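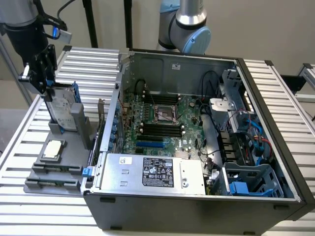

Hello! I'm Theano Nikolaidis and I look after content design for the permits and licenses service at Prekbridge, which means I spend most of my week arguing (nicely) over what a button should say. Last Friday we ran our first content design meetup for everybody who writes for public services in the region, and I promised the people who couldn't get a ticket that I'd write something up while I still remembered it.

I should say up front that I'd pictured a small thing. I booked a room for 70, put a note in two mailing lists and went back to my inbox. By the next morning we had 200 names on the sign-up form and I was on the phone asking if we could please have the big hall instead. We could, as long as we were out by 4:30 and stacked our own chairs. Done!

People came from 11 different agencies. A lot of them turned out to be the only content person in their building, and you could sort of hear it in the noise level at coffee. I had to ring a bell to get everyone to sit down. (I borrowed the bell from our front desk and I still have it, sorry.)

Eun-seong Ki opened the morning with a talk on letters. Eun-seong works on the property tax team, and they've been rewriting the reminder letter that goes out every May. The old one ran to three pages and put the amount you owe at the bottom of page two, under a paragraph on the history of the assessment rules. The new one is a single page with the amount and the due date in the first two lines. What I liked most was hearing how long it took to get there. The wording was settled in a week and then it took the better part of a year to get it signed off, because every sentence in the old letter had been put there by somebody who once had a good reason for it. Eun-seong went and found as many of those people as possible and asked them. Some of the reasons still held up and those sentences stayed in, just shorter.

There was a good question from the back on whether you should tell people what happens if they don't pay. The team tried it both ways with residents, and the version they're going with says it once, in plain words, after the ways to pay. I wrote that down and underlined it.

After that we had short talks, which were supposed to be five minutes each and mostly weren't. My favorite was from the Sudel team, who run the online booking for inspections. They read out loud, one after the other, every error message in their service. It got a bit uncomfortable somewhere around "Invalid entity state," and there was a lot of laughing, the kind where you're thinking of your own error messages. They've now got a rule that a message has to tell you what to do next or it doesn't go live. I came home and read ours out loud in the kitchen. We have some work to do.

The session I'd been nervous about was the one on translation. We publish in four languages and I'll admit we've always treated the other three as something that happens at the end. The folks from Seo, who do a lot of our translation, were very kind about this and also pretty clear that it makes their lives miserable. They asked to see drafts earlier, and they asked us to quit using "get" to mean nine different things in one page. I've put a translator on the invite for our Monday planning... sorry, our weekly planning, and we'll see how it goes.

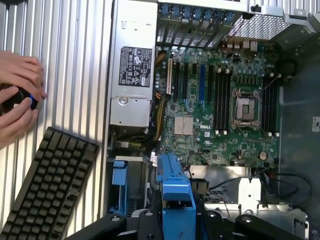
Do I need to be a content designer to come to the next one?
Anyone who writes or edits words for a public service is welcome, whatever your job title says, and there's no charge.

In the afternoon we split up into tables and did crits. If you haven't done one, you bring a page or a form or a letter you're stuck on, you put it in front of people who've never seen it, and you keep quiet while they try to make sense of it. I brought our home business permit page. Within two minutes the whole table had gone past the part I was proudest of and was asking where the fee was. The fee is in an expandable section, and I put it there myself. It's moving up.

Not everything worked. The hall has a terrific echo and the people on the left side missed most of the first talk, and we only had one microphone, so questions meant a lot of jogging back and forth. Lunch ran out before the end of the line, for which I apologize again to the parks department. And I'd squeezed in too many short talks. A few of you wrote on the feedback cards that you'd have liked longer at the tables, and I agree, so next time we'll cut the short talks down and give the crits most of the afternoon.

A couple of things have come out of it already. We've set up a shared board on Clirker where you can post a page you're stuck on and get comments from people outside your own agency. It's open to anyone who came and anyone who wanted to come, so send me a note and I'll add you. Please take names and case numbers out of anything you post. Eun-seong is also putting together a folder of before-and-after letters, and would love more of them, especially the ugly "before" ones.

The second meetup will be in the fall. We don't have a date or a host yet, and I'd really like it to be somewhere other than Prekbridge so that the same people aren't always the ones doing the driving. If your agency has a room that holds 200 and a second microphone, please get in touch with me! I can bring name badges, markers and a truly silly amount of leftover sticky notes.

Slides from the talks will go up on the board this week, apart from the Sudel error messages, which they'd like to fix first.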